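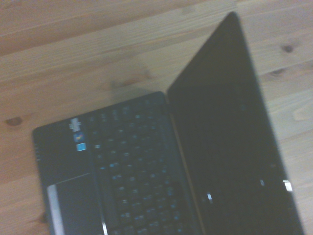 4 分割のしかたで順位が入れ替わる話

4.1 きっかけ

前節までの結果だけを読むと、提案した確率較正の手法はどのデータでも素直に効いているように見えると思います。私も十月まではそう思っていました(投稿の準備もほぼ終わっていて、あとは付録の表を整えるだけ、という気分だったんです)。ところが、Oltach で学習したモデルを Stokeo に持っていって評価し直したところ、較正誤差が目に見えて悪くなりました。精度のほうはそこまで落ちないのに、信頼度だけが妙に強気になっている。分布シフトがあれば較正は崩れるものだ、という説明で済ませることもできたのですが、崩れ方がどうも引っかかりました。シフトの大きさで並べた順番と、崩れの大きさで並べた順番が合わないんですね。

そこで疑ったのが、学習用と較正用の分割です。温度スケーリングにせよ、等調回帰にせよ、後付けの較正は「較正用データが学習用データと独立である」ことに寄りかかっています。ここが破れていると、較正用データの上でモデルはすでに過剰に当たってしまい、温度は一に近い値で落ち着きます。較正したつもりで、ほとんど何もしていない状態です。Oltach の配布元が付けている分割はサンプル単位の無作為抽出でしたから、同じ採取元から来たサンプルが学習側と較正側の両方に入っていてもおかしくありません。

確かめる方法は単純で、採取元の識別子でまとめてから分け直すだけです。幸い Oltach には採取元の欄がほぼ全件に残っていて、数えると採取元は 800 ありました。これを単位にして分割をやり直し、無作為分割のときと同じ設定で学習から較正まで全部回しています。乱数の種は 20 通り。計算資源の都合で、これ以上は増やせませんでした。

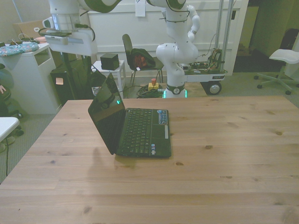 分け直した結果は、わりと気持ちのよいくらいはっきり出ました。無作為分割で選ばれる温度はどの種でも一のすぐそばに集まっていたのに、採取元単位の分割では明らかに高いほうへ動きます。そして Stokeo での較正誤差は、後者の温度を使ったときのほうが、すべての種で小さくなりました。モデルの重みはまったく触っていないので、差はまるごと較正用データの選び方から来ています。ここは強調しておきたいところで、最初は私自身、学習側のデータが変わった影響じゃないのかと疑って、重みを固定した条件を別に走らせています。傾向は同じでした。

4.2 手法の順位

困ったのはここからです。無作為分割のもとでは、提案手法は温度スケーリング、ヒストグラム法、等調回帰の三つを上回っていました。採取元単位に変えると、温度スケーリングとの差がほとんど消えます。等調回帰に至っては、元は二番手だったのが最下位まで落ちました。自由度の高い手法ほど漏れの恩恵を受けていた、と考えればつじつまは合います。較正用データにだけ都合のよい写像を覚えられてしまうわけですから。

提案手法も例外ではなくて、区間の数を多めに取ったときの落ち込みはかなり痛いです。区間数を 100 にした設定は前の版の表では一番よい数字を出していたのですが、採取元単位の分割では温度スケーリングに負けます。この設定は本文の主結果から外し、付録に移しました。本稿で推奨するのは区間数 20 のほうで、こちらは分割を変えても順位がほぼ動きません。見栄えは少し地味になりましたけれど、使う人にとってはこのほうがずっと安心だと思います!

なお、ヒストグラム法の結果だけは種によるばらつきが大きく、順位について何か言うのは控えます。外れた種を個別に見てみると、区間の境目に少数の採取元が固まって入っていて、そのうちの一つが抜けるだけで値が大きく動いていました。境目を等頻度に切るか等幅に切るかでも様子が変わります。ここを掘ると別の論文になってしまうので、付録に生の値を載せるにとどめました。

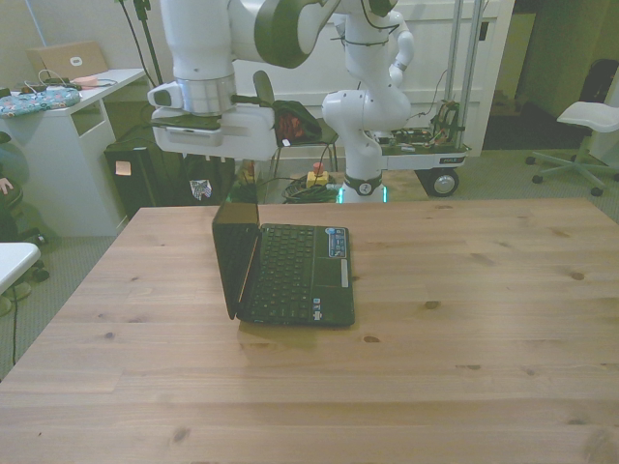 それから、同じ確認を Testa でもやろうとして、だいぶ時間を使いました。Testa には採取元の欄がありません。収集の時期を示す欄はあるものの、粒度が粗すぎてそのままでは使えない。Kyung-hwa Do さんから「特徴量の近さで擬似的なグループを作ったら」と提案をもらい、中間層の表現をクラスタリングして、その結果を採取元の代わりに使うことにしました。クラスタ数の決め方には正解がなく、少なすぎれば分布シフトを人工的に作り出してしまいますし、多すぎれば無作為分割とほとんど変わらなくなります。

Oltach には本物の採取元があるので、そちらで擬似グループを試作して、本物の分割で得た温度にどれだけ近づくかを見ながら調整しました。クラスタ数を 800 に合わせるのがよいかと思いきや、もっと少なめのほうが近い値になります。採取元どうしがそもそも似ていることが多いからでしょう。ただし、Oltach で合わせた設定が Testa でも妥当だという保証はなく、この点は 6 節の限界にも書きました。

4.3 漏れはどこから入るか

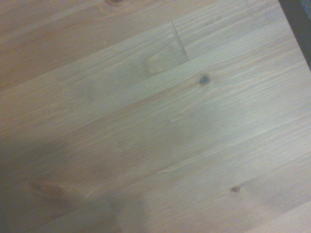 グループの境目をどこに引くかという問題は、データを眺めているだけだと意外と見落とします。採取元が同じサンプルどうしは、ラベルとは関係のない細かな癖を共有していて、モデルはそれをちゃっかり手がかりにしてしまうんです。感覚としては図 4 の木の表面が近いでしょうか。遠目にはひと続きの淡い色の面なのに、寄ってみると細長い板が斜めに並んでいて、左上の板はやや橙がかり、真ん中の幅広の板はもっと白っぽい。この面から小片を無作為に切り出して学習側と較正側に振り分ければ、同じ板の小片が両方に入りますよね。色味だけで「どの板か」が当たってしまう状態で較正をしても、見たことのない板に対する自信のほどは測れません。図の上のほうの継ぎ目には小さな段差もあって、境目がいつもまっすぐ通っているとは限らないところまで、私たちの採取元の欄とよく似ています。

この「まっすぐ通っていない境目」に当たるのが、Oltach の中で識別子が途中から変わっている採取元でした。名前は別なのに、中身を見ると明らかに続きもの、というやつです。Joon-young Min さんがメタデータを突き合わせてくれて、そういう組が 24 見つかりました。まとめ直して再計算したところ、温度はさらにわずかに上がり、Stokeo での誤差もわずかに下がります。変化としては小さいので主結果の表は元の採取元のままにしてありますが、方向が予想どおりだったのは心強いです。

逆に、名前は同じなのに中身が途中で入れ替わっている採取元も少数ありました。こちらは漏れの原因にはならないので放置しています。グループを粗めに取る分には、較正用データの多様性が少し減るだけで、独立性は壊れません。迷ったら粗いほうに倒す、というのが今の私たちの運用です。

もう一つ、気づくまでに時間がかかった経路として、前処理があります。正規化に使う平均と分散を、分割前の全データから計算していました。これ自体の影響はごく小さかったのですが、欠損の補完も同じ段階でやっていて、そちらは無視できませんでした。近傍のサンプルを使って埋めるので、較正側の値が学習側のサンプルから作られてしまうことがあるんですね(書いていて冷や汗が出ます)。現在は分割を先に済ませ、補完器は学習側だけで当てはめています。前処理から分割までの順序は Flesari の設定ファイルに書き下してあり、本節の数字はすべてその設定から再現できます。

4.4 既存の報告との関係

グループ単位で分割すべきだという話そのものは新しくありません。医用画像で患者単位に分けるのは今や当たり前ですし、音声なら話者単位、文書なら著者単位の分割がよく使われます。ただ、そうした議論の中心はテスト用データへの漏れ、つまり精度の過大評価にあって、較正用データへの漏れはあまり問題にされてこなかったように思います。テスト側だけをきちんと分け、残りを無作為に学習用と較正用に割る、という手順は私たちも長いこと使っていましたし、公開されているコードを読むとかなりの割合で同じ書き方に出会います。

この手順のやっかいなところは、精度を見ているかぎり何も起きていないように見えることです。テスト側は独立なので精度の数字は正しい。較正誤差も、較正に失敗したぶんがそのまま出ているだけなので、数字としては正しい。けれどもその失敗は手法のせいにされます。「温度スケーリングは分布シフトに弱い」という主張の一部には、これが混ざっているのではないかと私は疑っています。もちろん、全部がそうだと言うつもりはありません。Stokeo のようにシフトがきつい場合、採取元単位で分け直しても誤差はしっかり残りました。

学習用データを減らさずに済ませたいときは、交差検証の予測を集めて較正に使う手もあります。その場合も折りの切り方は採取元単位にしてください。折りを無作為に切った版も走らせてみたところ、温度はやはり一の近くに戻ってしまいました。計算時間は折りの数だけ増えますが、小さめのデータではこちらのほうが種によるばらつきが小さく、次節の不確実性推定の実験ではこの方式に統一しています。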